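Cómo llevar la planilla de anotación en un partido de críquet T20

Esta guía explica el registro manual de un partido a 20 overs por entrada con la planilla Didadura, de doble hoja. Se supone que el anotador conoce las reglas básicas del juego.

1. Antes del sorteo

Rellene la cabecera: equipos, campo, árbitros y número de partido. Copie las alineaciones con apellido e inicial. Si hay dos jugadores con el mismo apellido, escriba el nombre completo. El orden de bateo se anota a medida que cada bateador entra al campo, nunca por adelantado.

2. Registro de cada lanzamiento

Cada bola se anota en tres zonas: la línea del bateador, la casilla del lanzador y el total acumulado. Los símbolos son los habituales:

. bola sin carrera
1, 2, 3, 4, 6 carreras del bateador
W wicket
+ wide
O no-ball

Un over consta de seis bolas válidas. Los wides y los no-balls no cuentan para ese número, de modo que un over con dos wides ocupará 8 anotaciones en la casilla.
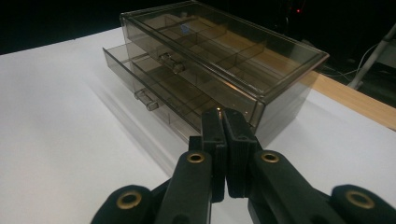 Los byes y leg byes se suman al total del equipo y a los extras, pero no al bateador ni al lanzador. Es el error más común en las planillas que revisa Teresa Lis para la liga Kustau.

3. Caída de un wicket

Anote el total del equipo, el número del bateador eliminado y el over con la bola exacta (por ejemplo, 11.4). Cierre la línea del bateador con dos barras. En un run out, el wicket no se acredita al lanzador.

4. Comprobación al final del over

Sume las carreras del over y compare el resultado con el total acumulado. Si trabajan dos anotadores, ambos leen la cifra en voz alta. Corrija en ese momento, con bolígrafo rojo y sin tachar el dato original.

5. Cuadre de la entrada

Carreras de los bateadores + extras = total del equipo.
Carreras concedidas por los lanzadores + byes + leg byes + penalizaciones = total del equipo.

Si las dos sumas no coinciden, revise primero los overs con no-balls. El cuadre lleva unos 12 minutos. Firme la hoja y entréguela a los árbitros para su validación.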